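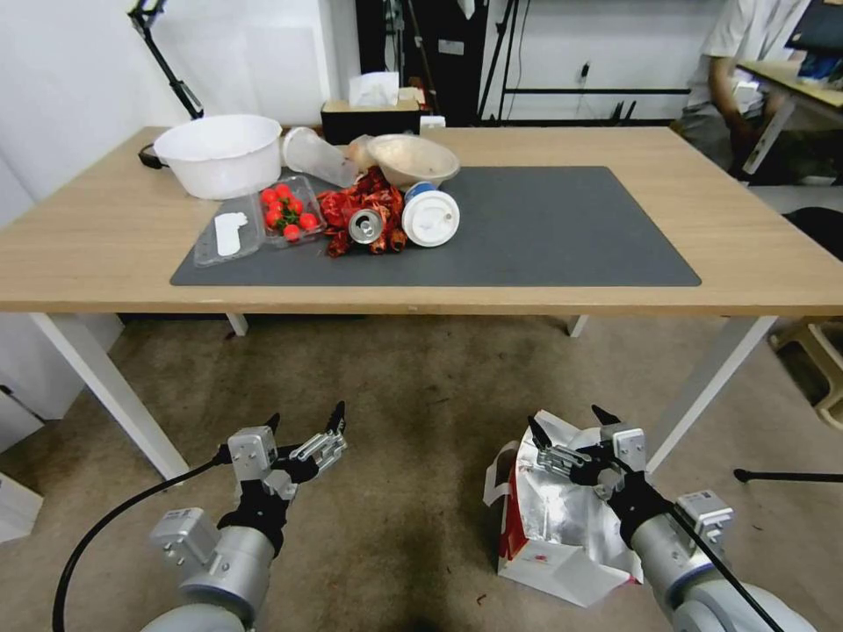 I got to Jendden a little after lunch, and I mean that literally: lunch was still on the table. Ismael Nogueira looked at it, looked at me, and said, "Good, you can see what we're dealing with."

46 shares | 9 comments

I'd asked to talk to him about eating at work (I do it every day, badly, over my keyboard) and he's been running the fourth-floor office in the Staltwood building long enough to have strong feelings. He used to eat at his own desk too. Then he spilled a whole soup from Vasilakis into a drawer of receipts and decided everybody would eat at one table from then on.

"People think the mess is the food," he told me. "The food's easy. It's the packaging! You order one snack and you get a box, a lid, a bag, a napkin, and a bag for the bag."

So where does he start? I would have gone straight for the big stuff. Ismael goes for anything that once had a drink in it.

"Cups and cans first, always. You pick one up thinking it's finished and there's an inch left in the bottom, and now it's on the mat. Take them to the sink, pour them out, come back. Then I don't have to be careful anymore."

After that come the containers with food still in them. He's a big believer in closing up a clamshell of fruit and putting it back in the fridge, even if there's only a handful left, and he gets a bit heated about people who toss it. "Somebody will eat that at four o'clock. Probably me."

The bowls wait until the end. He stacks them by the sink and washes them all in one go, and the big white one does double duty: salad some days, popcorn others, and once (he's not proud of it) a hundred dumplings for somebody's birthday. He said "100, I ordered 100" twice, so I think it still bothers him.

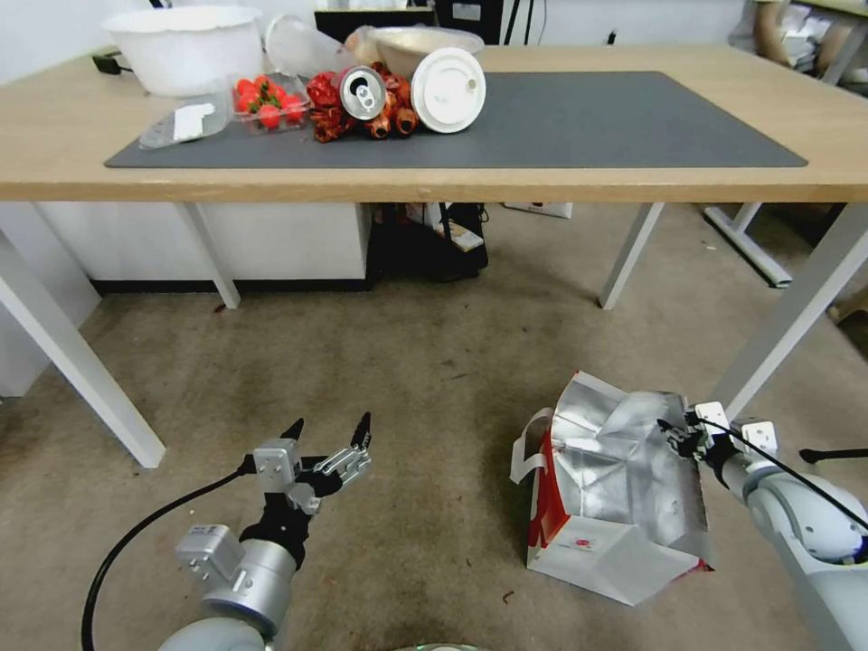
The lunch table at Jendden, with a silver and white shopping bag on the carpet in front.

I asked about trash bags, and this is where we disagreed. I like a proper bin with a lid. Ismael saves shopping bags, any kind as long as the bottom is sound, and keeps them folded in the supply closet, Room 151, next to the printer paper.

"A bin stays where it is and you walk back and forth with sticky hands," he said. "A bag, you put it right by the table. Fill it, tie it, gone."

Okay, but what about the crumbs? The carpet up there is beige and it has seen things. He laughed at that one.

"We vacuum. It helps a little. I asked for a darker carpet in October and I'm still asking."

The desk mat was his idea as well, and he loves it more than I've ever loved a desk mat. It takes the drips, the wood underneath stays nice, and he wipes it with dish soap and a damp cloth. He did try a paper tablecloth before that. It lasted one order of pastries from Tostinora.

Before I left I asked if he'd ever thought of just banning takeout. He looked at me like I'd suggested banning chairs.

"No, no. It's the only time they all sit down together. I'll wipe a table for that."

Then he went to find the cloth.

Last updated: October, 4:10 p.m.

Related
What to keep in an office fridge, and what to throw out
Getting soup out of a drawer
Lunch orders for people who can't agree
I washed my desk mat in the bathtub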